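2022-11-24

Long day, and I want to get it down before I lose the thread, so forgive the handwriting, future me, when I type this up. (I always do type it up. I have a whole folder of these now and I reread them more than I'd admit at work.)

I had meant to spend the morning on the planner and the afternoon on the write-up for Chantelle, and of course it went the other way around and then neither one got finished. The trouble started with the alignment. We have two kinds of streams coming off every demonstration, the head view and the view from each gripper, and they all have to agree on what time it is before any of the rest of our software can do anything sensible with them. For weeks I've been trusting the offset that Edby writes into the log at the start of a run. Edby is our recorder, the oldest piece of code we have, written before I joined, and I'm fond of it the way you're fond of an old car. It starts every morning. It doesn't always tell you the truth.

So this morning I was looking at a training curve that had gone flat much too early, and I had my coffee, and I was feeling generous toward the world, and I thought, well, let me just look at one episode by hand. One! I've told myself that before. By lunch I had gone through 20 of them with the head view and the gripper views side by side, stepping forward a little and back a little, and I was certain. The wrist stream was late. It wasn't a lot, 76 milliseconds, but it was the same 76 in every one I checked, and when the hands are quick that's the whole difference between fingers that have closed and fingers that are still thinking about it. The poor policy was being shown one thing and told another. No wonder it dithered. I'd dither too.

Chantelle came by when I was on the last of them and pulled up the other chair. She has a way of not saying anything for a good long while that used to make me nervous, and now I find it restful. She asked me whether the lag was in the capture or in the writing to disk, and I said I didn't know, and she said good, then don't fix it yet. I knew she was right and I was a little cross about it anyway. My instinct is always to subtract the number and move on. But if it's the capture, it'll be constant, and if it's the writing, it'll grow on long runs, and a constant correction would make the long ones worse while making the short ones look wonderful. I wrote that on the whiteboard and underlined it twice so I couldn't pretend later that I hadn't thought of it.

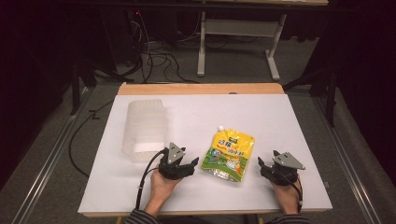
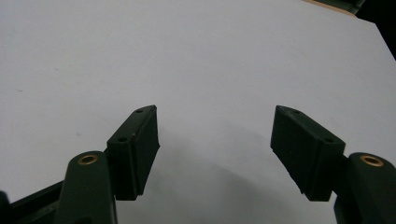 I went and made us both some tea then, and I'm glad I did, as the walk to the kitchen is where I remembered the longest run we have. It's 84 minutes, from back when we were stress testing the storage and didn't care what was in it. I had never thrown it away, mostly out of laziness. I came back and checked the offset at the start and at the end, and it was the same at both ends. The very same. So it's the capture, and it's constant, and the fix really can be a single number in a config file. I could have kissed the thing. Two hours of worry for one line! But I'd rather have had the two hours and know, and I think that's the sort of sentence I'd have rolled my eyes at five years ago.

The other thing that came out of it is the gripper width, and I want to be careful to write this down properly. Hivton, which is our perception package, guesses how far open the fingers are from the wrist view alone. It's a lovely bit of work on the whole. But it was tuned on the old fingers, and it looks for the edge between the finger pad and whatever is behind it, and over a pale background with a soft shadow lying under the fingers it sometimes takes the edge of the shadow for the edge of the pad. Then you get a width that jumps, sits somewhere silly for a few frames, and jumps back. On the plots it looks like a picket fence. I had been blaming the smoothing filter for this since last month and I owe the smoothing filter an apology.

What I did about it, for now, is pretty plain. I left the detector alone and had it report how sure it was along with the width, and then when the sureness drops I hold the last good value and mark those frames so the training code can skip them. It isn't clever. Chantelle read it over my shoulder and said it was the first thing I'd written in weeks that she didn't have to ask me about, which I've decided to take as praise. The proper answer is to use both fingers together. They move as a pair, so if one seems to have leapt and the other hasn't, one of those readings is nonsense, and the code ought to be able to say so. I sketched that out but didn't start it. I know what I'm like if I start something at five.

Then there's the planner, which I did get to in the end, for a bit. Ngubane (Chantelle's name for it, after a street she used to live on) plans for the two arms one after the other, left and then right, and hands the second one whatever room is left over. That's fine for things that sit apart. It's bad when something flat and floppy wants both sides held, because the first arm takes the comfortable approach and the second gets its elbow in its ear. When people do it they don't take turns at all. Both hands drift in together and sort of negotiate, and one of them waits a moment without anybody telling it to. I spent a good while just watching that little wait. I'd love for the planner to have it. I thought I might get there by letting each arm's cost depend on the other's, and solving back and forth 2 times before giving up and taking whichever is better, and I got as far as a sketch that runs. It's slow as molasses. It did find one approach I hadn't seen it find before, though, with both arms coming in low from the front, and I saved that plot with a silly file name so I'd be able to find it again.

Something I keep turning over is how much of this job is looking. I came into it for the math, I truly did, and I still enjoy the math on the days I get any. But the 76 milliseconds weren't in any summary. The loss was a bit high and the curve was a bit flat, and you could have explained that a hundred ways, and I'd already tried several of them, each with a whole night of computer time behind it. I should put a viewer into the morning check so that we both look at an episode or two before we start anything. Chantelle says we had one once, in Stosivon, before the dashboard got rewritten, and that we took it out as it was slow to load. I looked in the history and she's right, and the person who took it out was me. Oh dear.

So, tomorrow. Put the offset in the config, with a comment that says where it came from and which run proved it. Reprocess the set overnight, with the held frames marked. Ask Chantelle whether she minds the write-up sliding into December, though I think she already assumes it has. Leave the planner alone until after lunch, no matter what.

It's raining now and I left my umbrella on the hook by the door at work, and there's leftover soup I've been looking forward to since four o'clock. I'm going to go and heat it up.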